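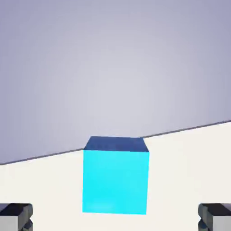 Thread · Home robotics

Thursday, October 14, 2021

Robot arm update from the Clornmont shared shop. The real arm is in pieces on the bench, so this week I live in the simulator, where screws never roll under the fridge.

The job: pick up one cyan cube. I have now spent 27 evenings on a task my nephew mastered before he could talk.

Sim table is off-white, sim sky is lavender, and the horizon leans. I set the wrist view's roll by eye and have decided to find it charming.

Fingers start wide open, cube between them. Closing is the easy bit. Getting low enough without ramming the table is where Tirkura (the arm, named after a typo) shows its personality.

Tonight's score: 4 tries, 2 grabs, 1 cube launched toward what I assume is sim Nebraska.

Cause of the launch: I had the cube's mass in grams and the simulator wanted kilograms. Or the other way round. I changed it until it stopped — please don't write in.

Real-world news: new finger pads are printing, about 3 hours to go. The last set came out slightly banana. The Estrella printer is blaming the filament and I am blaming the Estrella printer.

Next: random cube positions. Then reassembly, if I can find the bag marked "important."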